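Workshop notebook, Monday, a bit after 4

Long day on the varnish problem and I want to get it all down while I still remember which jar was which. Tea is next to me, window is open, and the heater has finally stopped ticking.

To recap for anybody picking this up later: the Virdale chairs came back in September with bloom on the seats, that milky haze you get when somebody puts a warm plate or a damp sweater on shellac. Drandarton wants them done again in something tougher, but with the same color and the same soft look, and they would like it before the cold sets in. I love those chairs and I'd hate to see them dipped in plastic, so I have been trying to find a middle road.

I spent the morning on test boards. All of them are cherry offcuts from the bottom of the bin, planed and sanded to 220, then wiped down with alcohol. Batch 491 is the old recipe, plain dewaxed shellac, two-pound cut, padded on. Batch 953 is the same shellac as a sealer with the Gradetti wiping varnish over it, thinned by a third. I gave 953 three coats last week and left it alone on the high shelf over the weekend, which took more self-control than I like to admit, because I kept wanting to go up and put my thumb on it. 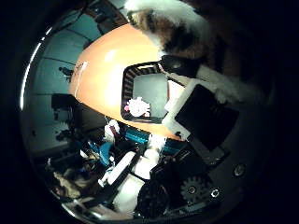
Derek Sedgwick thought three coats was one too many, and that I'd lose the grain under all that build. He would stop at two and rub out with wax. I wrote that down and then argued with him through most of lunch, but I've cut a fresh board and will do it his way so we can set them side by side. He's been right about wax before (see the Wainwright sideboard, several pages back, where I was stubborn and had to strip the whole top).

Heat test: mug of water just off the boil, set straight on the wood, left until it was cool enough to drink. 491 showed a full white ring, no surprise at all. 953 showed a very faint ghost that I could only find by tilting the board toward the window, and by the time I'd swept up it had gone. Very pleased with that!

Water test: wet cotton pad under a jar lid for an hour. 491 went cloudy. 953 stayed clear, but the edge of the pad left a slightly duller line. It may be that the varnish hasn't fully cured, so I'll repeat this later in the week before I say anything to Drandarton.

Color is the part I'm least sure of. The shellac by itself has that honey warmth, and the varnish pulls it a little toward orange, more than I remember from the last can. The can is almost 5 years old, so that could be part of it. I'm going to open a new one and brush a strip of each on the same board. If the new one is paler I'll use it, and if it isn't I'll switch the sealer to a blonde shellac and let the varnish bring the warmth by itself.

Sheen is easier to talk about. A chair seat can take a low satin and feel right under the hand, and a tabletop wants a bit more life in it, though go too far and every lamp in the room ends up on it. 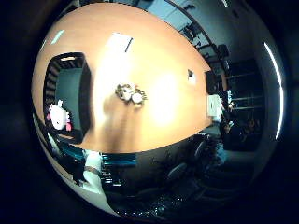
Rub it back with gray pad and then wax, and never judge gloss under the ceiling lights, was the note I found on my bench after the break, signed Derek. Fair enough. I took both boards over to the north window and 953 did look calmer there, a good bit closer to the old chairs than I had been giving it credit for.

Also, the shop was at 65 this morning and the second coat on the spare leg was still tacky at noon. Need to warm the varnish in a pan of water before using it, and keep the lid on between coats. I forgot twice.

For next time: new can against old can, Derek's two-coat board, the water test again on 953. Order more gray pads. Ask Virdale whether they want the stretchers done too or only the seats.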